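Hello Trudy,

You asked for a proper update on the packing-up work, so I've made a cup of tea and I'm having a go. Since the last report we've cleared 11 homes, which I'm really pleased with (Ewan had bet me we wouldn't reach ten!). Your grant has paid for boxes, clear bags and the van to Brurbridge, and there's a little left for tape.

The slow part is always the small stuff. Furniture goes quickly, but every flat has its own tangle of cables and cords, and they all need coiling and bagging before they go anywhere near a box. We've moved over to the clear bags that reseal, and I can't tell you how much easier it makes life at the other end.

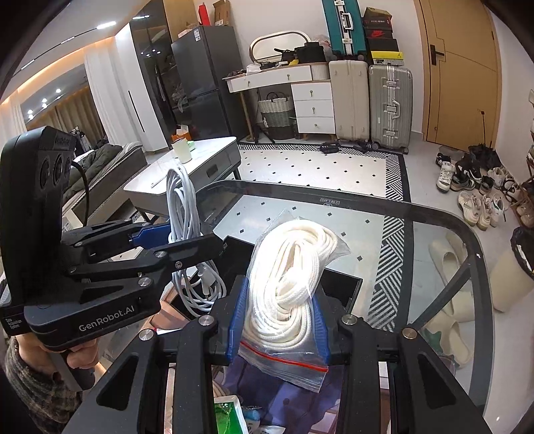 Lemlem has put together a short sheet on how to do the coils: long loops, a wrap across the middle, then into the bag. She's taken 7 people through it so far and wants to run it again at Grimshaw. Kane still ties everything in knots, but we're working on him.

Money next. We spent £40 more than planned on bags and got most of it back on the van, as 3 of the trips could be shared. Rochelle has the receipts and will send them over with the spreadsheet.

One thing I'd like to talk about is living rooms. People tend to line the suitcases up by the wall and do all the fiddly packing on the coffee table, and then there's nowhere to put a mug down. I'd love a couple of folding tables if the budget stretches to it.

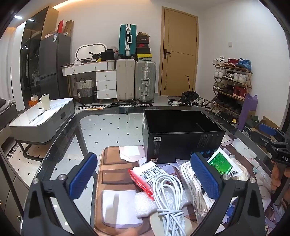 Naresley, March

Adding a bit more before I send this. Two more families have asked for help, both with plenty of odds and ends to sort, and I've said yes to both. Could you let me know about the folding tables before we start on them? Ewan can collect.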